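Jitora Apartment: Curtains and Doors

On this page I collect the pictures from the rooms on the garden side and the street side, after we changed all the curtains. The work took 4 evenings. Ottar Lunde did the sewing and I did the measuring, and we both learned that a long curtain is heavier than it looks in the shop. Please click on a picture to see it larger.
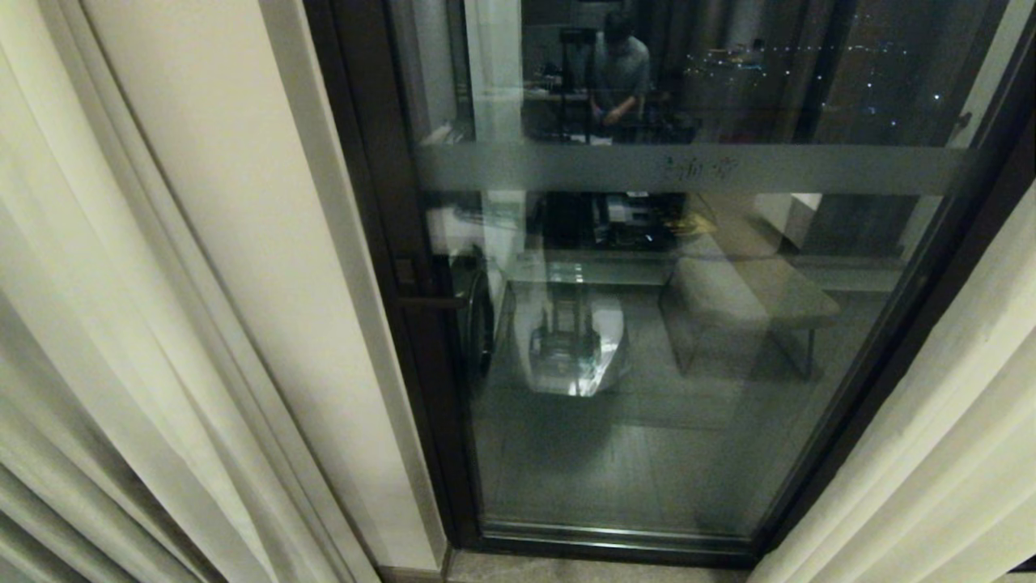

Choosing the fabric was the longest part. We had samples from Vovon and from Ikonen on the chair for 30 days, and we looked at them in the morning and in the evening, when the lamps are on. White was too cold for us, and gray made the room small. In the end we took the cream one, and at night I like it very much next to the dark glass and the brown metal of the door, with the small lights of the city behind. It hangs in long folds and goes down to the floor, as my wife wanted. The complete price with the rail was 800, and 200 of this was only for the lining.

Next I will add the bedroom, where the old rail from Numus is still on the wall. It is strong but the hooks make noise, so we are looking for other hooks. If you know a good kind, please write to me. The pictures of the bedroom should be ready in October.

Text and gallery: Ferhat Tekin
Last change of this page: 31 August 2025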